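Weekly Care of a Two-Arm Cloth Handling Cell
Stivau workshop notes
Last revised January 9, 2020

This page explains how we look after the two-arm cell in the Tullstead workshop. It was written for new operators, but also the people who have worked with the cell for some time should read it again, since the part on cable loops has changed. The work takes 40 minutes if you do all the steps in one turn. Please do not do the second half on another day, as the home check is only useful together with the cable check.

You will need:
A 2 mm hex key and the set of bigger ones
A soft brush with long hair
Lint-free wipes and the mild cleaner from the cabinet
A small flashlight
The Oltivcombe log book and a pen
A few hook-and-loop cable ties, never the plastic ones which are cut with pliers

Before you begin

Stop the running program and wait until both arms are at rest. Press the stop button, then switch off the arm power at the cabinet. The controller can stay on. Hold each arm by the upper link when the power goes away, because the joints have no brakes and the arm will sink. Let it go down slowly, and do not hold it by the gripper.

The clothes and the other test objects may stay on the table for steps 1 to 4. It is even better so, because the cables should be judged with the arms in a normal working position. For this reason we do steps 1 and 2 with arm power on and the program paused, if a second operator is standing at the stop button. If you are alone, use the power-off position and look at the cables there.

Step 1. Look at the cable loops

Each arm has one purple cable that leaves the top of the gripper, makes an arc to the outside and comes back down along the white link. The arc must be free. It should not lie on the cloth, and it should not be pulled tight when the wrist turns. Move your eyes from the plug down to the base and look for flat places, cuts and shine on the jacket. Shine means that the cable is rubbing on something.
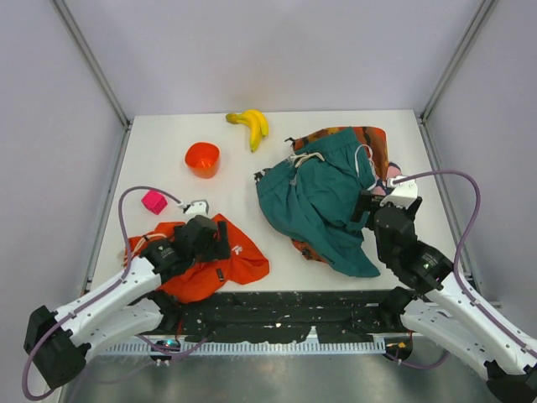 Both arms over the cloth, with the cable arcs on the outer sides.

If the arc is too small, open the tie nearest to the elbow and give the cable a little more length. If it is too big, it will catch on the side panel. A good arc keeps its form when you push it lightly with one finger. We do not give a number for the length, as the cables from Condori come with small differences.

Step 2. Check the plugs

Take the flashlight and look at the place where the cable goes into the gripper. The plug must sit straight. Push it in with your thumb, with arm power off. If it moves, write it in the log book, even when you could fix it by pushing. A plug that gets loose every week is a sign that the arc is pulling on it, and then you should go back to step 1.

Step 3. Clean the gripper fingers

Cloth leaves fibers. They go between the finger and the body of the gripper, and after some days they make a small felt pad that prevents the gripper from closing fully. Drawstrings are the worst for this, above all when their ends are frayed. Brush from the inside to the outside, and pull out long threads by hand. Do not use compressed air, as it blows the fibers deeper into the joint.

Wipe the inner side of the fingers with a wipe and a little cleaner. Put the cleaner on the wipe, not on the finger. Let the surface dry before you close the gripper.

Step 4. Check the screws

Go from the wrist to the shoulder and try each visible screw with the hex key. You should feel that it is firm; do not make it tighter if it already is. The screws on the gripper bracket work themselves loose first. A screw which turns more than a quarter should be taken out, cleaned and put back with one drop of the blue thread locker.

Do the same at the base of the arm. Here a loose screw is more serious – the whole arm then has a small angle error, and it shows itself as a missed grasp at the far edge of the table.

Step 5. Home check with the clothes on the table

Switch the arm power on and select the program HOLD_LOW. The arms go to a position low above the table, as in normal sorting. Then read the joint values on the screen and compare them with the values in the log book. A difference of 2 counts on any joint is allowed. With more than this, repeat the homing one time. If the difference remains, put the yellow tag on the cabinet and do not run the cell.

While the arms are holding, listen. A quiet hum is normal. A clicking sound from the elbow is not normal, and it should be written down with the joint number.

Watch also the fingers. They may touch the cloth lightly, but they must not press it against the tabletop. When a gripper presses, the motor becomes warm and the protection stops it after some minutes.
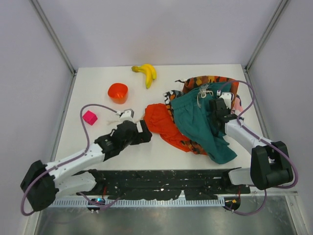

Step 6. Clean the table and the front rail

Send the arms to the park position and switch off the arm power again. Take away the clothes, the bowl, the cube and the bananas. Wipe the white tabletop from the back to the front, so that the dust does not collect at the back panel. The corners by the metal profiles need a dry brush.

Brush the openings of the rail at the front. Fibers like to stay there. Be gentle near the thin red wires, and do not lift them with the brush. Scuffs on the black front support do not need any treatment, only wipe off what comes away easily.

Step 7. Put the objects back and run the short test

Put the objects back as the layout sheet shows. The clothes do not need to be folded. Start the short test, which makes 200 open and close movements with each gripper. Stay beside the cell for the first part of it.

Step 8. Write the log

Write the cycle counter, the joint values and every part that you changed. At the last full service in May the counter was at 2487, and this is our starting point for the cable age. If you replaced a cable, write the new counter beside the arm, left or right, as seen from the front of the table.

Common problems

The gripper does not open fully after cleaning: there is most often a thread around the finger shaft. Switch off the arm power, turn the finger by hand and look from the side.

The arm loses connection only in some positions: check the plug, then the cable at the elbow, where it bends the most. Change the cable before you change anything in the controller.

The homing gives another value each time: check the base screws from step 4. If they are firm, the shoulder joint must go to Condori for repair. Pack it with the cable still on.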